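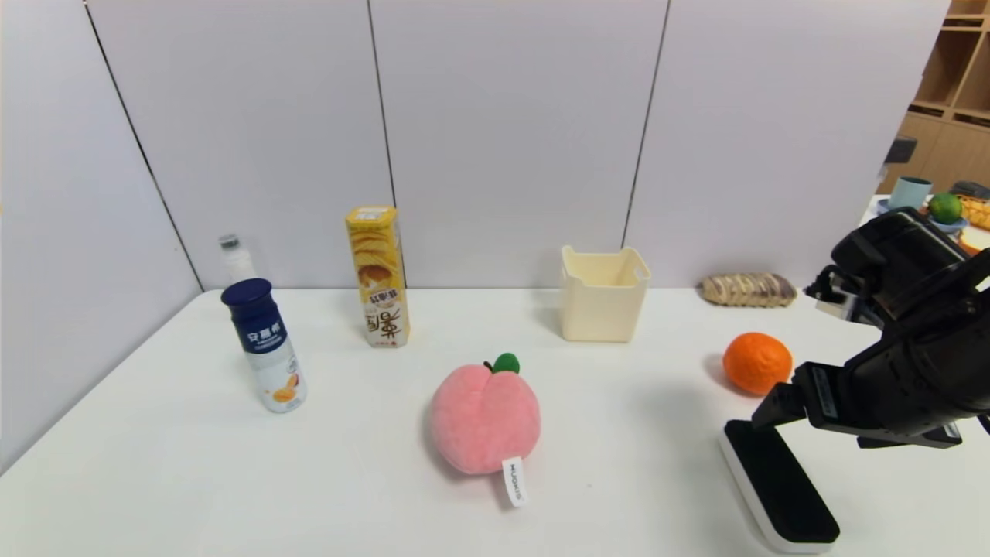
*Table layout for the gripper comparison, right arm down beside the orange. June, 10.30.*

Swapped the right hand over to the Bistard fingers first thing and I am already a convert. Same arm, same wrist, same camera at the head, only the fingers and the controller profile changed. Wanted to write this down while it's fresh.

**Setup**

- Items: two bottles, the tall yellow canister, plush peach, cream bin, wrapped bread, orange
- Fingers A: Jidetti parallel, the old ones, hard tips
- Fingers B: Bistard parallel, softer tips, a bit longer
- Controller: Kereama, force limit on, default approach speed
- Every pick starts with the arm parked on the right

**Orange**

Lovely! With the Jidetti tips it used to squirt out sideways if the approach was even slightly off centre, and I'd spend half the session chasing it. The Bistard tips give just enough to settle round the curve. Ten picks, all held through the lift and the turn towards the bin. I dropped the force limit by 2 N after that and it still held, so there is room to go gentler.

**Peach**

Tricky in a different way. Both sets can grab it, but the force reading climbs so slowly on plush that Kereama keeps waiting for contact and closes nearly all the way. It looks brutal, though the toy doesn't care. Ha-neul Wi suggested stopping on finger width for soft things and leaving force for the hard ones. Tried it quickly by hand-editing the profile and the grip was much calmer. Needs doing properly.

Also, the leaf. If the fingers come straight down they catch the felt and the whole thing swings. Turning the wrist 30 degrees before closing sorts it out.

**Canister and bottles**

Canister is fine with B as long as the fingers land on opposite flats. On the corners it twists as it comes up – you can watch it happen in slow motion on the replay. Old fingers were honestly no worse here. The clear bottle behind the labelled one is the awkward one: the depth camera loses it and Flotemow's mask jumps to the bottle in front. Not a finger problem, so parked for now, but I'd love to see it with the second camera switched on.

**Bread**

Only two tries. Wrapper slid on the first, second was good with a wider opening. More tomorrow.

**To do**

- width stop for soft items, as a real profile
- log wrist angle alongside force
- same orange run again with A, at the lower force
- ask Ha-neul where the spare Bistard tips went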